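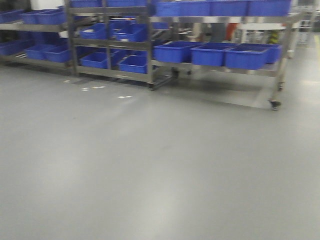 *Blue bins on the tilted racks, grey floor in front*

**fotier_parts** wrote:
Hello all. We are setting up small parts storage in our workshop and I try to decide between tilted shelves, like in my photo, and ordinary flat ones. I like that the bins face you a little. My colleague says it is wasted height. What is your experience?

**salov212** wrote:
Tilted, every time. We changed 15 racks at our place in December and picking is much nicer for the back. Put labels on the front lip, at the centre.

**misteck** wrote:
I don't agree. With flat shelves I can fit one more level, and half-full bins don't creep forward. Tilt is good for fast movers only.

**salov212** wrote:
> bins don't creep forward

Ours have a stop at the front. Do yours not?

**misteck** wrote:
No, we bought the cheap ones – my mistake, maybe.

**ostergaard_k** wrote:
What about the castors? I see wheels under the racks. Lock at least 2 on each, a loaded rack rolls easily on a smooth floor.

**fotier_parts** wrote:
Good point, I will check the brakes. We have 200 kinds of screws and fittings, so maybe tilted for the common ones and flat for the rest. My colleague will still complain about the height.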